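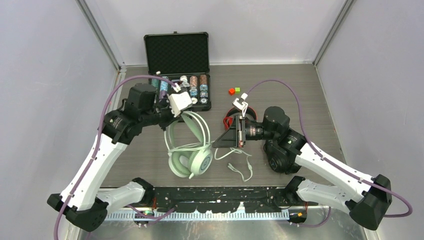
Over-ear headphones in pale mint green and white, with white cable.

Sodton Support > Audio > Headsets
Home | Setup | Care | Parts | Contact

4.2 Connecting a wired headset to the Triston desk phone

Before you start, turn the phone's volume down to its lowest setting. Do not plug in or unplug a headset during a call.

1. Uncoil the cable fully and check it for kinks or worn spots.
2. Push the plug into the port marked HS until it clicks.
3. Press Menu, then choose Audio > Headset > Wired.
4. Put the headset on and adjust the band so both cushions sit flat.
5. Dial 31 to hear the test tone. Raise the volume one step at a time.

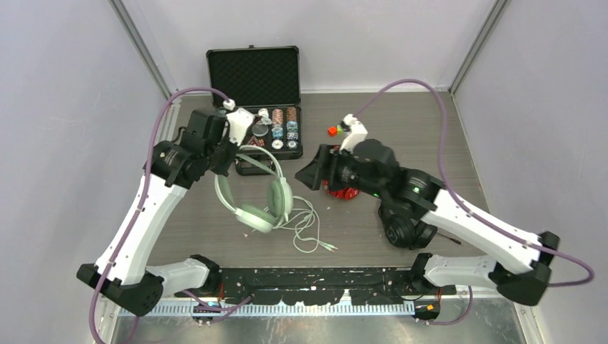 6. Speak after the second beep. The phone plays your voice back — if it sounds faint, move the microphone closer to your mouth and dial again.
7. Press Save. The headset icon stays lit.

Note: Phones with Ki firmware 12 or earlier show Audio under Tools.

CAUTION: Long listening at high volume can damage hearing. Keep the level below step 8 for everyday calls.

Storing the cable
Wind it in wide loops and fasten it with a soft tie. Do not wrap it tightly around the headband. Replacement cushions are listed in section 6 under part 800.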